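The Arm That Learns Twice

Inside the simulated half of a sorting cell, where most of the looking-after gets done

August 10, 2019

Ask the crew at Mandance where their robot lives and you'll get two answers. One is a workshop behind a row of tile showrooms, where a jointed arm is bolted down at a bench and picks up small parts for a living. The other is a folder on a computer called Odeo, and I've come to think Odeo is the more interesting of the two!

Odeo is the cell's digital double. It has the arm, the gripper, the table and a room to put them in, all drawn and simulated so that a change can be tried there before a single bolt is touched in the workshop. I spent two days watching the crew look after it, and I'd expected something like a video game. What I got was a lot closer to servicing a car. There's a checklist, there's a logbook, there's a kettle that never quite goes cold, and there's a great deal of muttering about joint zero.

Joint zero comes first every time. Each joint on the arm has a position that counts as nought, and if the simulated nought and the real one drift apart, every lesson learned in one place is slightly wrong in the other. After a crash or a cable change on the real machine, the crew drives each joint to its witness mark, writes down the reading, and types the difference into Odeo. It's slow work and they're oddly fond of it. On my first morning the wrist was out by a hair, the sort of error you'd never spot by eye, and it had been enough to make the gripper close beside thin parts instead of over them.

Then comes the tool. The gripper file is the one that gets edited most, which makes sense once you've seen how hard a life a gripper leads. Pads wear, linkages loosen, somebody fits a longer finger. The crew measures the distance from the wrist flange to the point where the fingers meet and updates it, and then they check the collision shapes, the simplified outlines the software uses to decide whether two things have touched. Make these too fat and the arm refuses perfectly good grasps. Make them too thin and a finger sails straight through the tabletop, looking wonderfully confident while it does so.

The test everyone loves is the stick drop. A few slim coloured sticks are let go over the table and allowed to fall in a loose heap, and the arm has to come down and take one. Sticks are nasty little things for a robot. They roll, they lean on each other, and they offer almost nothing to hold if the fingers arrive at the wrong angle. The logbook had reached run 1742 by the time I sat down, and the entries make terrific reading if you have my kind of mind. "Pushed green, took nothing." "Good grasp, wrong stick." "Pile left the table."

That last one turned out to be a friction problem. The surface value for the tabletop had been copied from an older setup, and it was so slippery that a nudge sent everything skating. Fixing it meant going back to the real bench with a stick and a tilting board, raising the board until the stick began to slide, and working out the number from the angle. An afternoon's job, one figure changed, and the next batch came back with 82 successful picks out of the hundred. There was cheering. I may have joined in.

Lighting gets a service too, which surprised me. The vision software has to find thin objects on a flat surface, and an arm leaning over a table throws a big shadow right where you'd rather it didn't. In Odeo the lamp can be moved anywhere, so the crew shifts it between batches and lets the shadows fall across the work on purpose. They do the same with the surroundings. Floors, walls and odds and ends are swapped in and out from a scene library called Grisumix, and the busier the floor pattern, the happier they seem. A system that can find a stick with a riot of tiles behind it isn't going to be rattled by a grey workshop.

The arm itself needs surprisingly little once it's set. The crew keeps to what they call the Szabó routine, after the engineering shop that wrote it up for them: check the joint limits, check the speeds, run the arm through four fixed poses, and compare those poses against the readings from the workshop. If all four agree, the file is locked for the week. If one doesn't, they start at the base and work outward, joint by joint, so that an error low down isn't mistaken for one at the wrist.

A full rebuild is planned for December, when the workshop arm comes off its mount for new seals and the double will have to be measured all over again. The crew is already arguing over whether to do the gripper first. I've asked if I can come back and hold the tilting board. 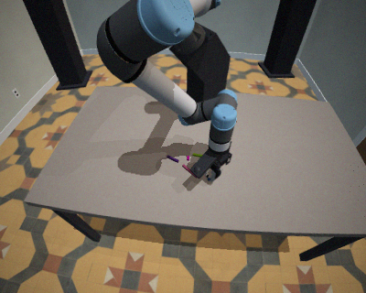
Why does the crew start at the base when one of the check poses is out?

An error in a low joint carries through every joint after it, so a fault near the base can look like a fault at the wrist. Working outward finds the first joint that disagrees with the workshop readings, and that's the one to correct before the poses are run again.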